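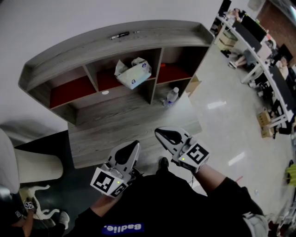

본 문서는 Gorari 로봇 조작 동아리의 정기 실습 및 교내 과제 참가와 관련하여 자주 접수되는 문의를 정리한 것입니다. 개별 사정에 따라 답변이 달라질 수 있는 사항은 해당 항목에 따로 표시하였습니다. 동아리 회칙과 본 문서의 내용이 다를 경우 회칙이 우선합니다.

## 가입 및 자격

**가입 대상은 누구입니까?**

재학생과 휴학생 모두 신청할 수 있습니다. 전공 제한은 없습니다. 다만 휴학생은 교내 과제의 대표 참가자로 등록할 수 없으며, 팀원으로만 참가할 수 있습니다.

**프로그래밍 경험이 없어도 됩니까?**

가능합니다. 실습 전반부는 손으로 그리퍼를 다루는 작업으로 구성되어 있으며, 코드를 작성하는 과정은 후반부에 시작합니다. 후반부 참가자는 Python 기초 문법을 익힌 상태로 출석하여 주시기 바랍니다. 기초 자료는 동아리 공유 폴더의 ‘준비’ 항목에 있습니다.

**졸업 요건이나 학점으로 인정됩니까?**

정기 실습은 학점으로 인정되지 않습니다. 교내 과제를 끝까지 이수한 경우에 한하여 비교과 활동 확인서를 발급합니다. 확인서는 신청자에게만 발급되므로 보고서를 제출할 때 신청란에 함께 표시하여야 합니다.

## 실습 운영

**실습은 어떤 순서로 진행됩니까?**

출석 확인, 장비 점검, 조작 연습, 본 작업, 기록 정리의 순서입니다. 본 작업에서는 한 사람이 양손에 그리퍼를 하나씩 쥐고 지정된 동작을 반복하며, 조원은 작업 번호와 특이 사항을 기록합니다. 역할은 실습 중간에 교대합니다.

**한 사람이 그리퍼를 2개 모두 사용해야 합니까?**

양손 과제에서는 그렇습니다. 한 손 과제를 선택한 조는 그리퍼를 하나만 대여합니다. 과제 유형은 첫 실습이 끝나기 전까지 변경할 수 있고, 그 이후에는 변경을 받지 않습니다.

**그리퍼에 부착된 마커를 떼거나 다시 붙여도 됩니까?**

허용되지 않습니다. 흑백 사각 무늬 마커는 위치를 추정하는 기준이므로 조금만 어긋나도 해당 기록을 사용할 수 없습니다. 마커가 들뜨거나 긁힌 것을 발견하면 작업을 멈추고 운영진에게 알려 주십시오. 테이프로 임시 고정한 장비는 반납 시 파손으로 처리됩니다.

**긴 소매를 입고 참가해도 됩니까?**

복장은 자유입니다. 소매 끝이 손목을 덮을 정도로 길거나 끈이 달린 옷은 작업 전에 걷거나 묶어야 합니다. 앞이 막힌 신발을 착용하시기 바랍니다.

**결석하면 어떻게 됩니까?**

사전에 알린 결석은 보충 실습으로 대체할 수 있습니다. 통보 없는 결석이 2회 누적되면 해당 학기의 과제 참가 자격이 정지됩니다. 질병 등 부득이한 사유는 증빙을 제출하면 누적에서 제외합니다.

## 교내 과제 공지

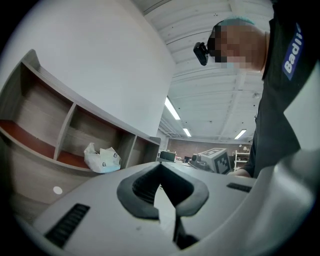 **Ollmont, 8월**

2학기 교내 과제 ‘Dong’의 참가 신청을 받습니다. Dong은 손으로 들고 쓰는 그리퍼로 물체를 집어 옮기는 동작을 수집하고, 그 기록으로 학습한 제어 모델의 성능을 비교하는 과제입니다. 아래 문답은 신청 전에 반드시 읽어 주십시오.

**한 팀은 몇 명까지 구성할 수 있습니까?**

최대 5명입니다. 혼자서도 신청할 수 있으나, 양손 과제는 기록 담당이 따로 있어야 하므로 단독 신청자는 한 손 과제로 배정됩니다. 다른 팀에 중복으로 이름을 올릴 수 없습니다.

**제출해야 하는 동작 기록의 수는 얼마입니까?**

팀당 500건입니다. 시작과 종료가 모두 표시되어 있고 도중에 끊김이 없는 기록만 유효한 것으로 인정합니다. 물체를 떨어뜨린 기록도 제출할 수 있으며, 이 경우 결과란에 ‘실패’로 표시하여야 합니다. 실패로 표시한 기록도 수량에 포함됩니다.

**지난 학기 참가팀의 기록을 사용할 수 있습니까?**

공유 폴더에 공개된 982건은 학습에 자유롭게 사용할 수 있습니다. 다만 이를 자기 팀의 제출 수량에 포함할 수 없습니다. 보고서에는 사용한 기록의 범위를 명시하여 주십시오.

**그리퍼의 고무 패드가 닳거나 더러워진 경우에는 어떻게 합니까?**

집게 안쪽의 검은 패드는 물체가 직접 닿는 부분으로, 상태에 따라 파지 결과가 달라집니다. 먼지는 마른 천으로 닦고, 알코올이나 세정제는 사용하지 마십시오. 결이 닳아 미끄러지는 경우에는 점검표에 표시하고 교체를 요청하면 됩니다. 교체 전후의 기록은 폴더를 나누어 저장하여야 합니다.

**머리에 카메라를 착용하는 것이 필수입니까?**

착용 여부는 팀이 정합니다. 착용하는 경우 위생 모자를 먼저 쓰고, 카메라가 시선 방향 아래의 작업 공간을 향하도록 각도를 맞춥니다. 착용 팀과 미착용 팀은 심사에서 구분하지 않습니다.

**기록에 얼굴이 나오면 어떻게 처리합니까?**

제출 전에 얼굴 전체를 식별할 수 없도록 가려야 합니다. 팀원뿐 아니라 주변에서 다른 일을 하던 사람도 포함됩니다. 가림 처리가 누락된 기록이 발견되면 해당 기록은 반려되며, 수정하여 다시 제출할 수 있습니다. 처리 도구의 사용법은 공유 폴더의 ‘제출’ 항목을 참고하십시오.

**심사 기준은 무엇입니까?**

기록의 완결성과 모델의 수행 결과를 보고서와 함께 평가합니다. 모델의 성공률이 낮더라도 원인 분석이 충실한 보고서는 감점하지 않습니다. 세부 배점표는 신청을 마친 팀에 전달합니다.

## 장비 및 공간

**장비를 실습실 밖으로 가지고 나갈 수 있습니까?**

그리퍼와 카메라는 반출할 수 없습니다. 기록 파일은 가림 처리를 마친 후에 한하여 개인 저장 장치로 옮길 수 있습니다.

**선반과 책상은 자유롭게 사용해도 됩니까?**

작업 중에는 사용할 수 있습니다. 개인 물품을 두고 갈 수 없으며, 음료는 작업면 위에 올려놓지 마십시오. 실습실은 오후 9시에 닫으므로 그 전에 기록 저장과 장비 반납을 마쳐야 합니다.

**파손 시 비용을 부담합니까?**

통상적인 사용 중에 발생한 파손은 동아리 운영비로 처리합니다. 임의로 분해하거나 개조한 경우에는 사용자가 부담합니다. 부품은 Wiltden을 통하여 일괄 주문하므로 개인이 따로 구매하여 교체하지 마십시오.

**답변에 없는 사항은 어디에 문의합니까?**

동아리 게시판의 문의란을 이용하여 주십시오. 팀명과 과제 유형을 함께 적어 주시면 확인 후 게시판에 답변을 등록합니다.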